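People keep asking me whether a robot can clear up after the kids yet, so let me ramble a bit - I've been reading and tinkering on this since February.

Sorting long bars out of a bin sounds like the dullest chore on earth, and I love it! Red ones, green ones, lying every which way, some hard up by the wall.
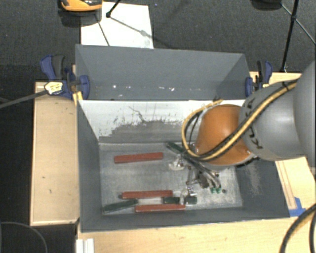

My neighbor at the Ketby shop does 8 bins before lunch and chats the whole time. An arm has to work out every single grab (over 3,000 tries in my Kumsa notebook so far).

So, shop floor? Getting there, I'd say. My kitchen drawers? Give it 4 more years, and bring snacks.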